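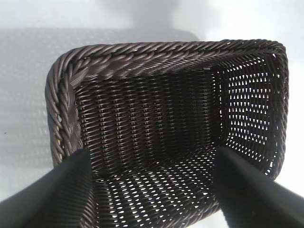
갈색 바구니. 테두리가 꼬여 있다.

2025년 7월 31일

아침 여섯 시 전에 깼다. 방 안이 벌써 더웠다. 선풍기를 끄고 창문을 열었는데 바람이 없어서 다시 닫고 선풍기를 켰다. 보리차를 마시고 어제 불려 둔 콩을 건졌다. 콩국수를 하려고 불린 것인데 어제저녁에는 할 기운이 없었다. 콩은 삶는 시간을 맞추기가 늘 어렵다. 덜 삶으면 비린내가 나고 오래 삶으면 메주 냄새가 난다. 오늘은 끓기 시작하고 조금 있다가 하나 꺼내 씹어 보고, 아직인 것 같아서 더 두었다가 껐다. 껍질은 반쯤 벗기다 말았다. 어차피 갈면 비슷하다.

오전에는 책상에서 번역을 했다. 225쪽까지 끝냈다. 이번 달 안에 끝내기로 한 분량이 딱 거기까지였으니 말일에 겨우 맞춘 셈이다. 4월에 시작할 때는 여름 전에 다 되겠다고 생각했다. 정원 일을 다룬 책이라 쉬울 줄 알았는데 풀 이름이 문제였다. 저자가 자기 동네에서 부르는 이름을 그대로 써 놓아서 학명을 찾고, 그 학명에 맞는 우리말 이름을 찾고, 우리말 이름이 없으면 또 어떻게 할지 정해야 한다. 오늘 걸린 것은 담장 밑에 난다는 풀이었다. 한 시간을 찾다가 괄호로 표시만 해 두고 넘어갔다. 이런 괄호가 꽤 쌓였다. 8월 첫 주에는 괄호만 모아서 처리해야겠다.

편집부에 파일을 보내고 메일함을 보니 푸란 아사디 씨에게서 답장이 와 있었다. 지난번에 물어본 문장 두 개에 대한 답이었다. 하나는 내가 생각한 뜻이 맞았고 하나는 틀렸다. 나는 '물을 주지 않았다'로 읽었는데 '물을 줄 필요가 없었다'로 보는 게 맞는다고 한다. 앞뒤를 다시 읽어 보니 그렇다. 바로 고쳤다. 같은 표현이 앞에도 나온 것 같아서 찾아봤더니 정말 있었고, 그쪽도 고쳤다. 보낸 파일을 다시 보내야 해서 편집부에 미안하다고 썼다. 푸란 씨는 메일 끝에 샤흐바지 쪽은 올해 석류가 늦다고 적었다. 샤흐바지가 마을 이름인지 과수원 이름인지 아직 모른다. 몇 번이나 메일을 주고받고 이제 와서 묻기가 그렇다.

점심에 콩을 갈았다. 믹서가 뜨거워져서 중간에 한 번 쉬었다. 국수는 소면밖에 없어서 소면으로 했다. 콩물이 너무 되직해서 물을 더 넣었더니 이번에는 싱거웠다. 소금을 넣고 오이를 채 썰어 올렸다. 맛은 괜찮았다. 남은 콩물은 병에 담아 냉장고에 넣었다. 내일까지는 먹어야 한다.

오후에는 치과에 갔다. 왼쪽 위 어금니가 찬물에 시린 지 좀 되었다. 의사는 충치는 아니고 잇몸이 내려간 것이라고 했다. 칫솔질을 세게 하느냐고 물어서 그렇다고 했다. 약을 발라 주고 부드러운 칫솔을 쓰라고 했다. 또 시리면 오라고 한다. 걱정한 것보다 싸게 나왔다. 대기실 에어컨이 너무 세서 팔이 차가웠는데, 밖에 나오니 안경에 김이 서렸다.

집에 오는 길에 약국에서 칫솔을 사고 도서관에 들렀다. 예약한 책이 와 있다는 문자를 받은 것이 이틀 전이다. 오늘 안 가면 다음 사람에게 넘어갈 것 같았다. 식물 이름 사전인데 생각보다 무거웠다. 열람실에 자리가 있어서 잠깐 앉아 뒤쪽 찾아보기부터 봤다. 담장 밑의 풀은 여기에도 없다. 비슷한 속의 다른 풀이 하나 나와서 수첩에 적어 왔다. 빌릴 때 반납일을 들었는데 벌써 헷갈린다. 책에 끼워 준 종이를 봐야겠다.

버스를 기다리다가 언니에게 전화했다. 어머니 생신을 어디서 할지 아직 못 정했다. 언니는 식당을 예약하자고 하고 나는 집에서 하는 게 낫다고 했다. 더운데 누가 음식을 하느냐고 해서 할 말이 없었다. 결국 식당으로 하고 케이크만 내가 사 가기로 했다. 어머니가 생크림을 안 드시니 떡케이크로 알아봐야 한다. 언니 말로는 조카가 방학 내내 늦잠을 잔다고 한다. 나도 그 나이에는 그랬다.

저녁은 밥에 가지나물, 어제 먹던 된장찌개. 가지는 쪄서 찢을 때 손이 뜨거워 식을 때까지 두었더니 물이 많이 나왔다. 꼭 짜서 무쳤다. 간장을 조금 줄여도 되겠다.

설거지하고 나서 베란다 화분에 물을 줬다. 바질은 꽃대가 올라와서 잘랐다. 고추는 잎 뒤에 진딧물이 생겨서 물로 씻어 냈는데 며칠 지나 봐야 안다. 방울토마토는 올해 별로다. 꽃은 피는데 열매가 잘 안 달린다. 너무 더우면 그렇다고 어디서 읽었다. 내년에는 토마토를 안 심고 깻잎을 더 심을까 한다.

가계부를 맞췄다. 7월은 전기요금이 아직 안 나와서 정확하지 않다. 책값이 제일 많이 들었고 그다음이 과일이다. 수박을 사면 혼자 먹기에 많은데 작은 것은 또 맛이 없다. 8월에는 복숭아로 바꿔 볼 생각이다.

자기 전에 빌려 온 사전을 몇 장 더 넘겨 봤다. 쇠비름 항목이 길고 재미있었다. 지방마다 부르는 이름이 이렇게 많은 줄 몰랐다. 내일 할 일은 떡집 전화, 괄호 정리 시작, 콩물 마저 먹기. 세탁소에 맡긴 바지도 찾아야 한다.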